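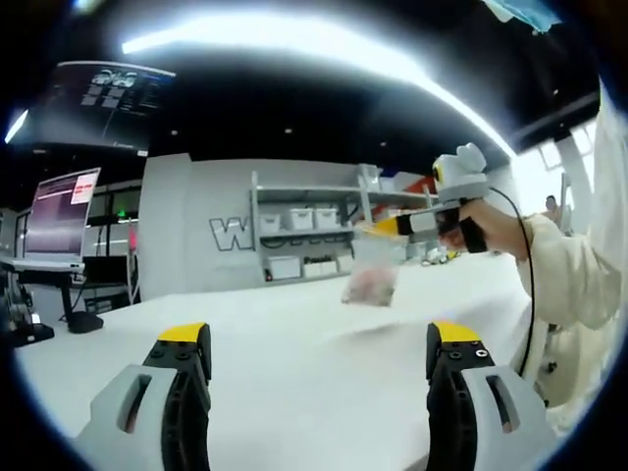 WORKPLACE SAFETY > MONTHLY WALKTHROUGHS

Randside Building, Second Floor: October Checklist
Walked by Nhàn Lý, comments added the same afternoon
Area covered: 1,604 square feet, stairwell to stairwell

I love doing the October one. The heat comes back on, everyone's coats and boots show up again, and the floor feels completely different from September. Thanks to all of you who let me crawl under your desks!

EXITS AND HALLWAYS

East stairwell door closes and latches by itself: OK
The new closer is wonderful. You can let go of the door from any angle and it shuts without a slam.

West stairwell door closes and latches by itself: NEEDS WORK
Sticks with a hand's width to go. Looks like the rug strip has curled up underneath. I pulled the strip out and put it in the supply closet.

Exit signs lit: OK

Hallway clear to full width: OK, after moving a few things
Two boxes from Lekus were parked outside the copy room. They're inside now, on the left as you walk in.

FIRE SAFETY

Extinguisher gauges in the green: OK

Extinguisher by the kitchen easy to reach: NEEDS WORK
The recycling bin has crept in front of it again. I put down tape on the floor this time, bright orange, you can't miss it.

Ceiling space below sprinkler heads: OK
Whoever cleared the top shelf in the storage room, that is beautiful work. I could see the back wall!

Space heaters: NONE FOUND
Please keep it that way. If your corner is cold, tell me and I'll get the vents looked at.

CORDS AND OUTLETS

Power strips plugged straight into the wall: NEEDS WORK
One strip feeding another behind the Manríquez desks. Jaqueline is ordering a longer one.

Cords out of walkways: OK
Huge improvement on last month. The floor covers went down on Thursday and I've already rolled a full cart over them with no bump to speak of.

Outlet covers in one piece: NEEDS WORK
Cracked plate by the window, low down. Cheap fix, reported.

TABLES, CHAIRS AND SHELVES

Tables steady, leg locks engaged: OK
I leaned on every one of them with my full weight.

Chairs: NEEDS WORK
The green one in the small meeting room sinks while you sit in it. Tagged and pulled out.

Tall shelves fixed to the wall: OK
Rated load on the storage shelving is 2,000 pounds per bay and we're nowhere near it, but heavy boxes still belong at the bottom.

FIRST AID AND DRILL

Kit stocked: NEEDS WORK
Out of small bandages, low on gloves. Eye wash is in date.

Evacuation drill: OK
Everybody outside at the Kirkenside gate in 45 seconds less than in spring. I was so pleased I forgot to bring the clipboard back in.

COMMENTS

Jaqueline Lozano: Longer strip is ordered. Can we add the kitchen step stool to the list? One of the rubber feet is missing.

Nhàn Lý: Yes, great catch! Added under chairs. I've taken it down to the supply closet, so borrow the one from the copy room until the new feet come in.

Jaqueline Lozano: Also the west door is already shutting better with the strip gone.

Nhàn Lý: Just tried it, latched three times in a row. I'll leave it as open until I've checked it again next week.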